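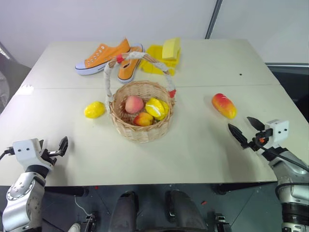 Two-arm cell at Zivevell stopped after gripper fault

Apr 11, 2023

If you tried to book time on the two-arm table at Zivevell this month and got bounced, I finally know what happened, and it's a better story than "maintenance."

The right arm lost track of its own gripper. The fingers would be open, and the controller would be completely sure they were closed. So the arm would head off with a piece of pretend fruit it didn't have, drive over to the basket, and go through the whole motion of putting it down. Kind of funny the first time! Less funny when it did the reverse and came down on the basket handle with the fingers shut, because it thought they were wide open. The handle bent over, the arm kept pushing, and the force limit that should have cut in right away took 2 full seconds to do anything.

That last part is what got the cell shut off. No one was hurt. Shinji Miyazaki was running the session and hit the stop button before the arm got there on its own, and he told me he'd had a hand over the table a minute earlier, straightening the fruit.

"I was more annoyed than scared," he said. "Then I read the log and I got scared."

The log is where it gets interesting (for me, anyway). The cell had done 1621 pick-and-place runs since the last full check, and the first bad finger reading shows up at run 554. It was a single blip and it cleared itself, so the software filed it as a warning and carried on. There were more after that, all filed the same way. I've scrolled past plenty of those yellow lines myself, so I'm not throwing stones.

Jostetti, who built the grippers, took the right one back to their bench and traced the bad readings to the signal cable, which had worn where it flexes behind the wrist. The left one got pulled too and came back clean. The slow force limit is a separate problem and it belongs to Zolteck, who wrote the control software. Someone had set a longer delay during setup to stop false trips, and it never got set back. Zolteck says the fix is in and the delay can't be changed now without a supervisor login.

So what's different when we get back on? Three bad finger readings in one session will stop both arms. Gripper cables get swapped every 1000 runs, worn or not. And hands stay off the table unless the arms are locked out, even if you're just nudging a lemon, which I have done more times than I'd like to put in print.

The cell is still locked while Zivevell repeats the stop tests with the new settings. Shinji is hoping to have it open before the end of April. Bookings that got canceled will go to the front of the line, and if yours was one of them you don't need to do anything, he has the list.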